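**Ticket: Storel hangboard timer, rest interval drifting**
Status: open — again

Dec 8, 2024. The two-minute rest between sets now lasts 300 seconds. My forearms have no complaints, but the training plan does. Same fault as July, when a reset fixed it for 19 sessions.

Tried so far: new batteries, factory reset, the Lukumay profile in place of Drekivach. No change.

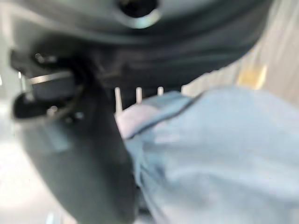 Hang intervals are still accurate to the second, so the clock itself seems fine. Deleting the Fernomano repeaters workout brought rest back to normal until the next sync, which politely restored it.

Next: sync off, one full session, log attached after.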